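# Recording demonstrations with the hand-held gripper: thin plastic bags

These instructions apply to operators recording bag-handling demonstrations for the Risura project at the Collton site. They replace the guidance issued in March.

## Before recording

1. Clear the table of anything that does not belong to the task.
2. Check that both fingers close evenly and that the screws are tight.
3. Start a new session and enter the task name exactly as it stands on the task sheet.

## Approaching the bag

Thin plastic has no fixed shape, and the policy learns from whatever the wrist view contains. Bring the gripper in slowly with the fingers open, and keep both of them in view. Choose a fold that stands clear of the rest of the bag – a flat stretch of film tends to slide away when the fingers close. 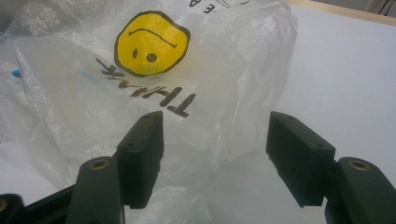 Liesbeth Peeters

With a crumpled carrier bag on a white table, the soft folds between the fingers are a better target than the printed area. Printing may lie at any angle, upside down included, and operators should not turn the bag to make it readable. Variety of this kind is wanted in the recordings.

## Grasping and lifting

1. Hold the open gripper still for three seconds.
2. Move forward until the chosen fold lies between the fingers.
3. Close the fingers fully, in one steady movement.
4. Lift the bag straight up, pause, and carry it to the target area marked on the task sheet.
5. Open the fingers and withdraw along the same line.

Keep the free hand out of view throughout. If the bag slips, do not stop the recording. Return to the open position and try again; a recovered grasp is kept under the label "retry". After three failed attempts, end the take and mark it "abandoned".

## Between takes

Crumple the bag afresh and set it down in a different position. Each bag is used for 17 takes and then replaced. Items inside the bag, where the task sheet calls for them, should be light and without sharp edges.

Upload completed sessions to the Colach folder before leaving the station. Takes with a missing label are returned to the operator for correction.

Last revised May 9, 2020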